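Nonora Two-Piece: Simulated Bimanual Assembly Episodes

Data card, release 2
Maintained by the Manipulation Group, Tenen Institute, Prunbridge
Date of this release: 31/01/2021

Summary

Nonora Two-Piece is a set of simulated episodes in which a pair of robot arms with five-fingered hands is asked to bring two curved parts together into a ring. All episodes were produced in the Kamel simulator. The set was built to study one question: how much of the error in a two-handed joining task comes from the approach, before either hand has made contact with a part.

The release holds 670 episodes. Of these, 399 are marked for training and 177 for validation. The remainder form the test split, for which final states are withheld. Please write to the maintainers for scoring on the test split.

Task

Each episode begins with both parts at rest on a table. The parts are placed with their open sides facing each other, and the distance and angle between them are varied within limits set in the episode file. The policy controls both arms and both hands. An episode is counted as a success when both ends of one part are seated against the matching ends of the other and the joined ring is held still until the end of the hold period.
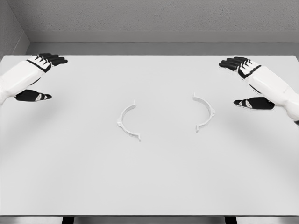

Figure 1. Approach phase. Both hands are above the table and neither part has been touched.

Episodes are divided into four phases: approach, grasp, align and join. Phase labels were assigned by a script that reads contact events from the simulator and were then checked by hand. The approach phase ends at the first contact between any finger and either part. If one hand makes contact well before the other, the phase is still closed at the first contact, and the delay is stored separately as a field named contact_lag. Users who compare results with release 1 should note that the earlier release closed the phase at the second contact. Numbers from the two releases are not comparable without conversion.

Contents of an episode

Every episode is stored in its own folder. The folder contains joint positions and joint targets for both arms and both hands, the position and rotation of each part, contact events, phase labels, and rendered views. Part positions are given in the table coordinate system. Hand positions are given in the base coordinate system of the arm to which the hand belongs, and a conversion file is supplied in the top-level folder.

Rendered views come from more than one virtual camera. Lighting and surface colors were kept plain and were not varied in this release. The parts and the tabletop are both close to white, and methods that find the parts by color alone should be expected to do poorly. This was a deliberate choice by the group. Earlier trials with brightly colored parts gave strong results that did not carry over when the color was removed.

Method

The episodes were generated with a two-stage controller. The first stage plans a path for each hand to a pre-grasp pose beside its part. The second stage is a learned policy that takes over at the pre-grasp pose and runs to the end of the episode. Small errors were added to the pre-grasp pose so that the second stage would not always start from an ideal position. The size of the added error is recorded for each hand.

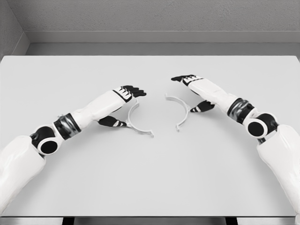
The two hands are planned separately and are not required to arrive at the same time. In release 1 the planner forced both hands to reach the pre-grasp pose together, and a policy trained on those episodes tended to stall when one hand was late. Removing this rule made the data less tidy but gave a policy that recovered more often. The controller settings for both versions are included - see the folder named planner_settings.

Main finding

In our own tests, most failed joins could be traced to the pose of the thumb at the end of the approach. When the thumb was placed too far along the curve, the part turned as the hand closed and its end no longer faced its partner. Errors of the same size in the fingers had a much smaller effect. Correcting the thumb pose alone, with no change to the learned stage, removed the larger share of these failures. A full account is given in the technical report by Youssra Ragab and Fadwa Abdel Rahman, which is supplied with the data.

Known limits

The parts are treated as rigid. Bending of thin parts under grip is not modeled, and results should not be taken as evidence that a policy would work on flexible parts.

Only one part shape is included. The tabs at the ends of the parts have the same dimensions in every episode.

Friction between part and table is held fixed. Friction between finger and part is varied, and the value is stored in the episode file.

A small number of episodes generated in November contain a repeated first time step. They are listed in known_issues.txt and may be used after that step is dropped.

No episodes were recorded on physical hardware. The set is not suitable for claims about the safety or reliability of a real system.

Intended use

The data may be used for research on two-handed manipulation, phase detection and grasp planning. Users are asked to report results by phase as well as for the whole episode, and to state which release was used.

Contact

Questions about the controller and the phase labels should be sent to Youssra Ragab. Questions about file formats, access and the test split should be sent to Fadwa Abdel Rahman. Corrections will be recorded in the change log and included in the next release.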